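Notebook, Trirow bench, small arm
Mon 1 December
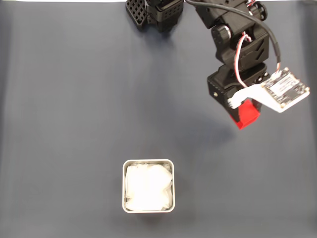 Good day on the bench, and I want to get it written down before I forget which episodes were which. Second round of the tin task. The tin is the little square metal one with the white stuffing packed in it, and the job for the arm is to come in from the top right, get down to the tin, take a pinch of the stuffing, lift it clear and let go of it on the left half of the backdrop. That's the whole thing. A person does it without looking. The arm needs to be shown, a lot, and I am really enjoying showing it.

Why stuffing: the October set was all hard things. Blocks, caps, the dice. The policy we trained on that (Kista, the second checkpoint) got very good at closing on an edge and very bad at anything without one. It would come down on a bit of cloth, close, find nothing to stop it, and then hang there as if waiting for the rest of the cloth to arrive. So this set is for soft stuff, and I wanted the soft stuff to stay in one place while I learned how to drive for it. Hence a tin.

Setup today

Arm on the same base as before, base position matched to the October tape marks. Blue-gray backdrop down. Overhead view only for this batch. I know we said we'd add the side view, but the side mount still sags and I'd sooner have one good stream than one good and one drifting. Exposure locked, white balance locked. The white stuffing was blowing out on auto; locked and pulled down a notch it keeps its folds, and the folds are the thing I want the model to look at.

Red jaw on the bottom, white finger on the other side with the board behind it. I love the red jaw. When I scrub through episodes at speed I can find it in every single one, and the keypoint script likes it too. The last all-black version disappeared into its own shadow half the time.

Leader arm on the desk to my left. Rana build is the one from last week, nothing changed except the episode name now carries the tin position, so we can finally sort by it.

Episodes

Morning block, 18 episodes, tin in the home position, low and central. Kept them all apart from the ones noted here:

Ep 4: I started recording with the gripper already on its way down. Bad start pose. Tossed.
Ep 11: pulled a strand instead of a pinch, and it trailed out of the tin the whole way across. Kept, tagged "strand". If the model ever does that I'd like it to have seen what comes next.
Ep 12: same, shorter strand. Kept, tagged.
Ep 16: dragged the tin a little way left with the lower jaw on approach. Recovered and finished. Kept, tagged "drag".

Changed how I drive somewhere around Ep 7. Before that I was coming down straight and closing fast, like with the blocks. On stuffing the fast close just squeezes it out from between the tips. After that I went in with the jaws half open, pushed down a bit, closed slowly, and waited a beat before lifting. The difference is so clear in the gripper current trace! Fast close gives one spike and then flat. Slow close gives a ramp that settles at a level and stays there for the whole carry. I would bet lunch that the ramp is learnable even with the camera switched off.

Should I throw away Eps 1 to 6 for being in the old style? Thinking no, they all end with something in the jaws. But they should be tagged so we can train with and without. Done, tag is "fastclose".

Afternoon block, 23 episodes, tin moved between positions. Used the Tadby grid sheet under the backdrop edge to set positions and pulled the sheet out before recording. Rotated the tin as well, since a square tin at an angle gives the jaws a corner to catch on, and the morning set has no corners in it at all.

Ep 21: caught the rim with the white finger. Audible click, tin tipped and came back down. Stopped, checked the finger for a chip, none found. Tagged "rim".
Ep 27: dropped mid-carry. Went back for it off the backdrop and finished. My favorite of the day. Picking loose stuffing up off a flat surface is a different motion (much flatter wrist) and I didn't know I could do it on the leader until I'd done it.
Ep 30: leader lag. Felt like driving through syrup. Checked the log, the follower was getting commands late for the middle of the episode. Tossed. Restarted Rana, fine after.
Ep 33: sleeve in view. Tossed. Roll up your sleeves.
Ep 38: very clean. If somebody wants one episode for a demo reel, it's this one.

Refilling the tin

This turned out to matter more than I had allowed for. After each pinch the surface has a dent in it, and if I don't refill, the next episode starts with the stuffing lower and the arm has to go deeper. I'd been topping it up to nearly level every time in the morning, quite neatly, and by lunch I realized I was making the same tin over and over. The model would learn that stuffing lives at one height.

Afternoon: stopped being neat. Some resets level, some heaped, some with the dent left in, a couple packed down hard with my thumb. The packed ones are tough! The jaws skate over the top unless you go in at a corner where there's a gap down the wall. I started aiming for the gap by instinct and I'm curious whether that shows up in the policy. It would be a lovely thing to see it pick up on its own from the footage.

Fill level isn't recorded anywhere right now. Added a free text field by hand for the afternoon block (level / heap / dent / packed). Needs to be a proper dropdown in Rana before the next session, my spelling got worse as the day went on.

Hardware notes

The loop of red and white wires down the front of the arm has a good slack in it and didn't snag, but when the wrist rolls all the way over it gets nearer the joint than I like. Put a soft tie on it before anyone runs the flat wrist motion from Ep 27 in bulk.

Black cable on the right side is fine. It swings a bit on fast returns. Slow the return down, there's no hurry going home.

Gripper servo warm to the touch at the end of the afternoon, not hot. Holding a ramped squeeze for the whole carry is more work for it than gripping a block. I took 5 minutes off between batches and that seemed to be enough. Should log the temperature properly, the servo reports it and we just don't save it.

Shadow: the arm throws a soft one down and to the left, toward the middle of the backdrop. In a few of the left-side tin positions the shadow reaches the tin before the jaws do. I went back and forth on moving the lamp. Left it. It moves with the arm and it's a pretty decent cue for height when all you have is a top view. But it does mean this set is married to this lamp, so for the next one I want at least a batch with the lamp on the other side.

Quick look at a training run

Couldn't resist. Pushed the morning block through a short fine-tune on top of the Kista checkpoint while I was doing the afternoon one, and ran it on the arm at the end of the day. Tiny amount of data, no tuning, home position only. I ran it until I had to leave and wrote down what it did, no success rate, it isn't worth one yet.

It goes to the tin. Every time. It opens to half on the way down, as I do. It presses, closes slowly, and then on most tries it lifts too soon, before the ramp has settled, and comes up with a wisp. Twice it came up with a proper pinch and carried it over and put it down left of the tin, and I made a noise loud enough that the people at the next bench looked over.

The early lift makes sense to me. The six fastclose episodes have no wait in them, so it's averaging my two styles. Next run leaves those out. If the wait comes back, we have our answer and everybody driving this task gets told to do the slow close from the first episode.

It also hangs, still, when it misses completely. Same old hang from October. None of the morning episodes has a miss and a retry in it, so it has nothing to go on. Ep 27 is the only real one in the whole day. I need to drop things on purpose.

For next time

Batch of deliberate drops and misses, with the retry recorded.
Lamp on the other side.
Fill level dropdown and servo temperature saved in Rana.
Soft tie on the wire loop.
Rerun the fine-tune without fastclose, then again with both blocks.
Try a different filling. Something that isn't white, so it doesn't just learn "go to the bright square". I have a bag of green yarn at home that would be perfect.
Side view when the mount stops sagging. Maybe a second screw.

Data is on the Trirow drive under the tin folder, both blocks, tags in the sheet next to it. Tossed episodes are in their own subfolder and not deleted, in case the lag one is useful for looking at the lag. Backdrop left down, tape marks still good, leader unplugged.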